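Stetberg Residence Services
August 14, 2024

The following thread sets out our guidance on folding and storing clothing in rooms where one table serves for laundry, work and meals. It applies to all 165 rooms in the Kemon and Illex buildings.

1/ Residents are asked to fold clothing on the table in their own room. The folding counters in the Kemon laundry room are closed until October while the floor is replaced. The counters at Illex remain open.

2/ It is not necessary to clear the whole table before folding. Move chargers, cups and food to the back edge and keep the front free. A T-shirt needs very little space once the sleeves are turned in.

3/ Lay the garment face down and smooth it from the collar toward the hem. Dark cotton shows creases less than white cotton does, but it holds them just as long. 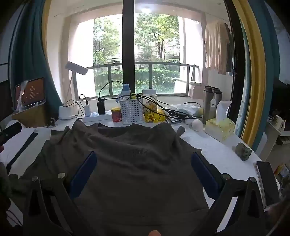

4/ A reply from Obradović asks whether the power strip has to come off the table as well, as the only outlet in the Illex rooms is behind the desk. The strip may stay on the table. It should lie flat against the window side, and no clothing or plastic bag should rest on it while anything is plugged in.

5/ Fold each side toward the middle, then fold the hem up to the collar in two turns. Shirts folded this way stand upright in the standard drawer, which is 55 cm wide. Stacking them flat is also acceptable.

6/ Please do not fold clothing that is still damp. Drying racks may be borrowed from the front desk at either building for up to 11 days. Racks may be placed on the balcony during the day — they must be brought in at night.

7/ Items left in the laundry rooms are held on the shelf beside the door and then moved to storage. To ask about a missing item, call extension 2323 and give the color, the size and the machine number, if known.

8/ Residents who would like a second drawer unit may request one through the housing form. Units are assigned in the order in which requests arrive. The Kemon building has a short waiting list at present.

9/ A printed copy of this guidance is available at both front desks. Questions about the floor work should be sent to the building office and not posted under this thread.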